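Grurnley Household Letter > Past issues > Cupboards and money

The Bulk Buying Years: A Partial Confession
29/05/2018

We joined Venckus in January, during the week when a person will sign anything that sounds like self-improvement. The gym was full, so we went to the warehouse store instead. Membership came with a laminated card bearing a photo of me that looks like I'm being asked about a missing boat, and the card let us into a building the size of Findolthorpe, if Findolthorpe had a roof and free sausage.

Several readers have written in since the pantry piece to ask whether buying in bulk saves money. I've put off answering because the answer requires me to add up receipts, and I keep my receipts in a drawer with the batteries that may or may not be dead. But I've done it now. I sat at the kitchen table for most of an evening with a calculator and a bowl of pretzels from a tub I'll come back to later.

In our first stretch of membership we spent $1,339 at Venckus. Some of that was well spent. Some of it was pretzels.

The arithmetic they'd like you to do

Every shelf tag in the store has two prices on it. There's the big one, which is what you'll pay, and the little one, which is what you'd pay per ounce or per sheet if you were the kind of person who bought one ounce or one sheet. The little one is meant to make the big one feel smaller. It works on me every time.

The trouble is that the units move around. The olive oil is priced by the fluid ounce and the olive oil beside it is priced by the quart. Dish soap goes by the ounce unless it's the concentrated kind, in which case it goes by the "wash," a unit of measure that depends entirely on how you feel about your pans. I stood in front of two jugs of it for so long that a woman with a flatbed cart asked me if I worked there.

Take a phone with you and convert everything to the same unit before you pick anything up. Once a thing is in the cart it's as good as bought. I've never once put something back at Venckus, partly because where it came from is usually a ten-minute walk away.

Where the savings really are

Coffee, for us. Also rice, laundry powder, trash bags, frozen peas and cat litter, the last of which we buy for icy steps, since we have no cat. These are things we use steadily and they don't go off, or go off so slowly that we'd move house first. If I look only at those items we came out ahead, by enough to cover the membership and a decent dinner out.

Everything else was a wash, or worse. Spices were the worst. You can buy paprika in a container with a handle. I would like to meet the household that needs it, and I'd like to be invited over, but that household isn't ours. Our paprika has now faded to the color of a brick patio and tastes of roughly the same thing.

Cooking oil was a surprise loser as well. The big jug is cheaper by the ounce, no argument, but it lives next to the stove because it won't fit anywhere else, and next to the stove is where oil goes to get old. We threw out the last third. If you throw out a third of something you bought at a quarter off, you have paid extra for the exercise of carrying it in.

A word about paper

Paper goods are why most people join, and I understand it. They keep forever. They're used by everyone, including guests who claim to be just stopping by. And there is a calm that comes from knowing you are set for bathroom tissue until the next administration.

We buy Clirka, which is the store's own label and perfectly fine. The pack I bought says it has 500 sheets to a roll and adds up to 4,000 sheets in all, printed in a typeface usually kept for movie posters. The one my neighbors swear by has more rolls and fewer sheets on each. There is also the matter of ply, where 2 is normal and anything beyond it is a lifestyle. And then there's the sheet itself, which has been getting narrower for as long as I've been paying attention, so that the roll now slides back and forth on the holder like a bead on an abacus.

Compare by total square feet. It's on the package, usually near the bottom, in print that assumes you've brought your reading glasses to the paper aisle. Ignore "mega," "double," "family" and any claim that one roll equals some larger number of other rolls. Equal to whose rolls? They never say.

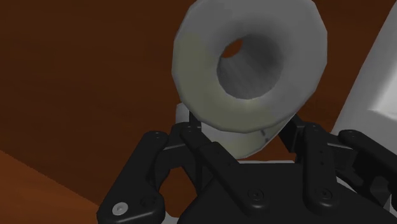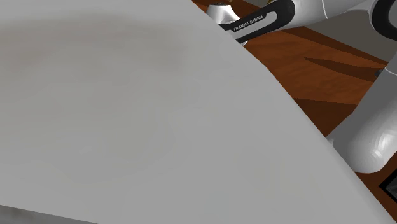 Storing it all

Our house was built by people who owned one coat each. There's a linen closet you can't get your shoulders into, and a space under the stairs that was already spoken for by the vacuum and a card table. When we came back from the first Venckus trip we put everything on the living room floor and walked around it for a few days, as if it might get the hint.

Since then we've settled on a few habits that mostly hold:

Paper goes up high. It's light, and if it falls on you, you'll live. The top of the wardrobe is good. So is the shelf above the washer, so long as it isn't the one you can only reach by standing on the washer.

Cans go down low, labels facing out. I lost a whole season of chickpeas by stacking them two deep with the backs showing. They all say "chickpeas" on the back too, in fairness, but I didn't look.

Flour and rice go in something with a lid that seals. The bag clip is a lovely idea. Moths also think it's a lovely idea.

Nothing goes in the garage that you plan to eat. Ours gets up to a temperature in summer where the chocolate chips became one chocolate chip.

I'd also suggest writing the month on things when you open them. I use painter's tape and a marker. My spouse finds this grim, and says it's like living in an evidence room, but we haven't had a repeat of the sour cream.

The pretzel question

I said I'd come back to it. The tub is a plastic barrel with a screw top, and I bought it because the unit price was so low that it felt rude not to. I reasoned that the pretzels would last us through spring — that we'd have a few at a time, the way you would from a normal bag.

You don't, though. You eat according to the size of the container. I went through the barrel at a pace I won't put in a newsletter that my dentist receives. So the price per ounce was excellent and the price per week was the highest we've ever paid for pretzels, because before that we hardly bought them.

I now think of this as the real cost of the place. It isn't on the tag anywhere. We use more of whatever we have lots of: more paper towels per spill, more soap per plate, more cheese on everything. With the paper towels I've started keeping only one roll out and the rest somewhere inconvenient, and our use has dropped noticeably. I tried the same with the cheese. I know where the cheese is, so that was less successful.

Should you join?

If you have a car, a dry closet, and a list you're capable of obeying, probably yes. If there's one or two of you and you live up a flight of stairs, try splitting a membership's worth of shopping with somebody on your street first. Two households on our block in Grurnley do this and divide everything up on a porch afterward. It looks like a very wholesome smuggling operation. They seem happy, and neither of them owns any paprika.

Go after eating. Go with cash, if you can stand it, and leave when it's gone. Skip the middle aisles, where the kayaks are. I have no quarrel with kayaks, but I went in for trash bags and was out there with one hand on a paddle, doing sums.

Next month: what to do with an entire case of canned pears. Suggestions are welcome, and a few of them may be urgent.

Contact the Household Letter | © 2018 Grurnley Household Letter | Back to top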